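Growing guides > Bulbs and tubers > Indoor forcing > Suverard kit > Section 3

Print this page | E-mail this page

Section 3: Planting and starting your amaryllis bulb 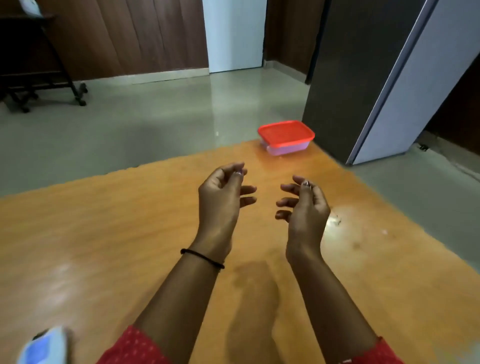
Read this section through once before opening the compost. If you bought the bulb on its own, without the Suverard kit, you can still follow the steps, but you will need a pot with drainage holes and a saucer to stand it in.

3.1 Checking the bulb

The bulb should feel firm and heavy. Dry, papery skin that flakes away is normal, and so are a few withered roots. Soft patches at the base are not normal. Do not plant a soft bulb. See Section 7 for returns.

If the bulb has already started to shoot in its packet, plant it the same day. The shoot may be white or pale yellow and will turn green after a few days in the light.

Note: bulbs sold under the name Erkow are smaller than the others in the range and normally send up one flower stem. The Radonjić is a large double and may send up two. Both are planted in the same way.

3.2 Preparing the compost

1. Empty the compost into a bucket or washing-up bowl. Kits with a compressed disc need the disc broken into pieces first.
2. Add 1,000 ml of lukewarm water to the disc and leave it until all the water has been taken up. Loose compost needs only enough water to make it damp.
3. Break up any lumps by hand.
4. Squeeze a handful. One or two drops of water is right. If water runs out, spread the compost on newspaper for an hour.

Caution: wear gloves if you have cuts on your hands. Do not breathe in the dust from dry compost, and open a window if you are working indoors.

3.3 Planting

1. Stand the bulb in a bowl of lukewarm water so that only the roots and the base are wet. Leave it for an hour or two.
2. Check that the pot is the right size. There should be a gap of two fingers between the bulb and the rim all the way round. An amaryllis flowers better in a tight pot.
3. Put a layer of compost in the bottom of the pot.
4. Hold the bulb over the pot with the pointed end upwards and let the roots hang down. Trim off any that are brown and hollow.
5. Fill in round the roots a little at a time. Press lightly. Hard pressing snaps the roots.
6. Stop when the top third of the bulb is still showing. The neck must stay clear of the compost.
7. Water once round the edge and let the pot drain before you put it on the saucer.

Caution: all parts of the plant are poisonous if eaten, the bulb most of all. Keep it away from children, cats and dogs. Wash your hands when you have finished.

3.4 Where to stand the pot

Choose a warm, bright place out of strong midday sun. The temperature should stay near 21°C (71°F on the dial supplied with some kits is close enough). A cooler room will do no harm but flowering will be later. Window sills above radiators dry the pot out quickly – a shelf or table near the window is better.

3.5 Watering in the first weeks

Water very sparingly until the shoot is as long as your thumb. Most failures at this stage come from wet compost. After that, water when the surface feels dry, always round the edge and never over the nose of the bulb. Tip away anything left in the saucer.

Turn the pot a quarter turn every 3 days or the stem will lean to the light. Tall stems may need a cane. Push it in close to the side of the pot so it misses the bulb.

Begin feeding when the flower bud can be seen clear of the leaves. Use half-strength tomato feed every second watering.

Note: a bulb planted at the start of November should flower in January. Mumia is slower than the rest and can sit without any growth for a month. Leave it alone and keep it warm.

3.6 Record card

Write the variety and planting date on the card and keep it with the pot. You will need both for Section 5, Resting the bulb.

Text by Radka Papadopoulos. Planting depths checked by Nikola Dimitriou.
Last revised Oct 2, 2018

Print this page | E-mail this page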